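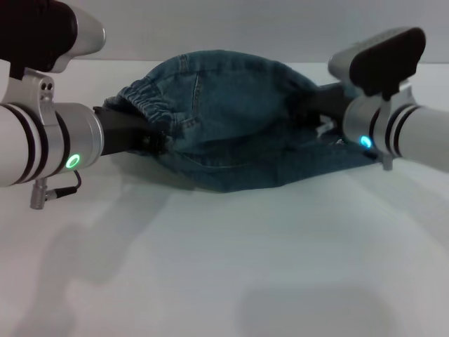
Figure 1. Both arms on the denim, left gripper at the waistband.

Teaching Two Arms to Fold Laundry
Final report, Robotics Project Course, Millton
Eetu Salminen, Mirjana Atanasov, Martim Valente
Advisor: Conceição Quintela

1. What we said we would do

Our proposal promised a two-armed system that could take any garment from a pile, work out what it was, fold it, and stack it. Professor Quintela wrote "any?" in the margin. We left the word in for another two weeks, and then Mirjana quietly changed it to "selected."

The version we delivered starts with one garment already on the table, crumpled, and tries to get it flat and folded in half. There is no pile and no stack. We called the software Gristora, a name Martim came up with before we had any software, and by the time anyone objected it was in all the file paths.

2. Why denim

We started with dish towels, like everyone does. Towels are square and thin, and by the end of the first month the arms could fold one in half most of the time. At the midterm demo in Bradton a judge named Armindo Bragança watched a towel get folded, nodded, and asked if it did pants.

It did not do pants. The denim piece with the elastic waist came out of Mirjana's donation bag, and it became our main test item for the rest of the term. It's hard for reasons we did not appreciate in the proposal. The waistband gathers itself back up as soon as you let go of it. The fabric is stiff enough to hold a crease you didn't want. When it's bunched up, the layers sit on top of each other and a gripper that thinks it has one layer often has two, or has a seam.

3. Method

We collected demonstrations by hand, with one person driving both arms. Eetu was the best at this and so did most of it, which he would like noted. Each run began with the garment dropped on the table from above. The operator found the waistband with the left gripper, took the far end with the right, pulled outward until the cloth lay reasonably flat, and made the fold.

We first tried writing the grasp points as rules: find the waistband, grab the end of it, pull. The rules worked on the garment in the exact position we had written them for. After that we switched to training a policy on the demonstrations and kept the rules only as a safety check on how far apart the arms could pull. That limit went in after an incident with a sock that is now two socks.

4. Results

We ran 16 final trials with the denim. A trial counted as a success if the garment ended up folded once with the waistband on top and nothing hanging off the table. By that standard we had 5 successes. In another 4 trials the garment was flattened properly and then folded the wrong way, which Martim wanted to count as successes "from the garment's point of view." We did not count them.

The remaining trials failed at the grasp. The left gripper would push into the gathers, close, lift, and come up with nothing. The right side did better, probably because the looser cloth at that end folds around the finger more easily. We have not tested that explanation and would not bet our grade on it.

Towels still work fine. We mention this whenever possible.

5. What went wrong that was our fault

We labeled the left and right arms differently in two config files. This cost us most of a lab session, during which each of us separately accused the network.

We also lost a set of demonstrations because the folder was named "test_old_delete" and Eetu is a person who follows instructions.

6. Next steps

Conceição Quintela has suggested a fingertip sensor so the gripper knows if it's holding anything, and the lab at Cordeiro has offered to let us try theirs in August. We would also like more elastic-waist garments, so that the policy learns waistbands in general instead of this one. Mirjana's bag has been emptied. Donations can be left in the bin outside the lab, clean, please, and no socks.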